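Menu Layout and Table Stand Study – Call for Participants

Posted 21 November 2024
Location: Forine, Lorura building, ground floor
Reference: 547

Tulloveo prepares printed menus, table stands and counter displays for small restaurants. We are looking for adults who eat out or order takeout at least once a month to take part in a paid reading and handling study. No restaurant experience is required. People who have worked as servers or hosts may also apply and will be placed in a separate group.

What the study covers

Participants are given a short order to fill from a printed menu, for example a breakfast item and a drink under a set price. They find the items, write them on an order slip and return the menu to its place on the table. The same task is repeated with different menus and different ways of presenting them. We record the time taken, the items chosen and any corrections made to the slip.
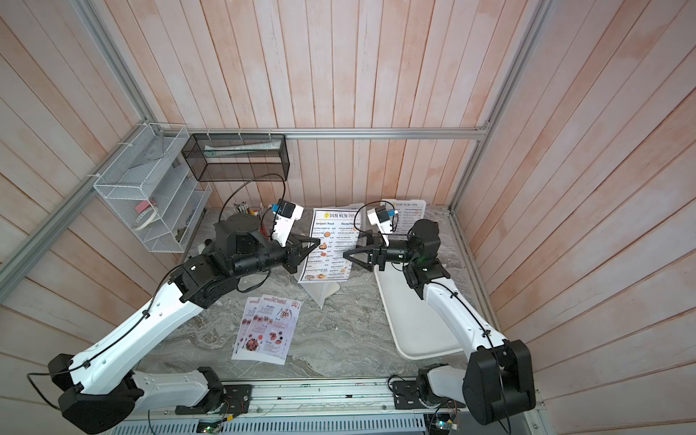
Menus differ in page density, heading color, photo size and the position of prices. Some list only dish names and prices, and others place a small photo next to the text. Presentation differs as well: a menu may be upright, leaning or flat on the tabletop. The "DIM SUM INN" menu, with its yellow-and-black header and columns of dishes, is read standing in a clear acrylic stand. Flyers are read flat and may overlap, so part of the task is sorting them before reading. Glare, stand angle and reading distance are noted for each trial.

Session format

Each participant attends three sessions on separate days. A session consists of five tasks with a short break after the third. The sequence is fixed in advance and cannot be changed on request.

Session one: reading from upright menus.
Session two: reading from flat menus and flyers, including sorting.
Session three: mixed table, followed by a written questionnaire.

In the mixed table session, several menus are out at once and the order slip does not say which one to use. Participants decide where to look first. They may pick up any menu, turn it or take it out of its holder – we ask only that it goes back before the next task begins.

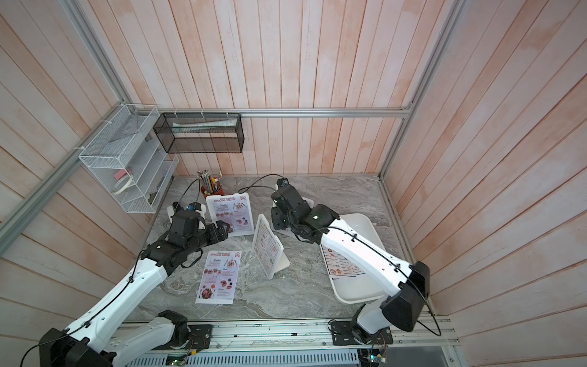 Section headings such as "Breakfast" and "Lunch" are part of what is measured in this session. We compare how long it takes to find a dish by heading with how long it takes to find it by photo. Participants who normally skip headings should read as they usually do.

Requirements

Age 18 or over.
Able to read small print in English, with glasses or contact lenses if needed.
Able to sit at a table and handle paper and light stands.
Available for all three sessions.
Not employed by Tulloveo or by the print shop Wuisan, which produces the test menus.

Color vision differences do not exclude anyone. Please state them on the form so that the results can be grouped correctly.

Payment

Payment is made by bank transfer after the third session. Travel within Lorura is refunded against receipts. Participants who withdraw early are paid for completed sessions only.

How to apply

Fill in the form at the Forine front desk or request a copy by mail, quoting the reference number. Give your age group, how often you eat out and any restaurant work in the past five years. Applications are handled in order of arrival. Places not filled in this round will be offered again in July.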